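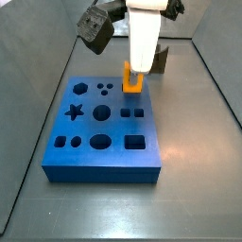 El encajable de espuma azul, con la pieza naranja en forma de U en la esquina de atrás.

Cómo jugar con un encajable de formas (y sacarle partido más de una tarde)

¡Me encantan los encajables! Los de espuma sobre todo, porque no hacen ruido al caer y se pueden usar en el suelo sin despertar a media casa. Llevo en Skilia desde julio probando maneras de presentarlos y al final siempre vuelvo a esta.

Qué necesitas

Un bloque de espuma grueso con huecos variados. El azul de la foto trae estrella, círculo grande, hexágono, óvalos, un rectángulo amplio, dos cuadraditos juntos y hasta un grupito de tres agujeros redondos, así que hay para rato.
Las piezas, en una bandeja aparte.
Un trozo de suelo liso y despejado.
Unos 20 minutos sin prisas.

Paso 1. Empieza con el bloque vacío

Saca todas las piezas y deja que el peque meta los dedos en los huecos. Que siga el borde de la estrella, que compare el círculo con el hexágono. Este ratito parece que no sirve de nada y es mi parte favorita.

Paso 2. Da las piezas de una en una

Primero el círculo grande, que entra lo gires como lo gires. Después el rectángulo y luego la estrella. Si pones la bandeja entera delante, lo normal es que acabe volcada (¡también es divertido, pero es otro juego!).

Paso 3. La U, con calma

La U tiene su truco. Sujétala de pie, por arriba, acércala al hueco y apóyala sin apretar. Si no baja, levántala un poquito y gírala hasta que coincida con la ranura. Nada de empujar en diagonal, que la espuma se marca y luego esa esquina queda floja para siempre.

Paso 4. Los huecos pequeños al final

Los cuadraditos y los tres redondos piden dedos finos. Con los más pequeños yo me los salto sin remordimientos, y las piezas diminutas no salen de la caja si todavía se llevan todo a la boca.

Variantes

Con los ojos cerrados: se toca la pieza, se dice qué forma es y se busca el hueco a tientas.
A medias: 2 jugadores, un turno cada uno, y quien no coloca da pistas.
Por filas: se completa primero la de atrás, luego la del medio y se termina delante.

Para guardarlo

Paño apenas húmedo, secado al aire y lejos del radiador. Yo lo guardo con las piezas puestas, así se ve enseguida si falta alguna. ¡A jugar!

Publicado en Skilia el 14 dic 2020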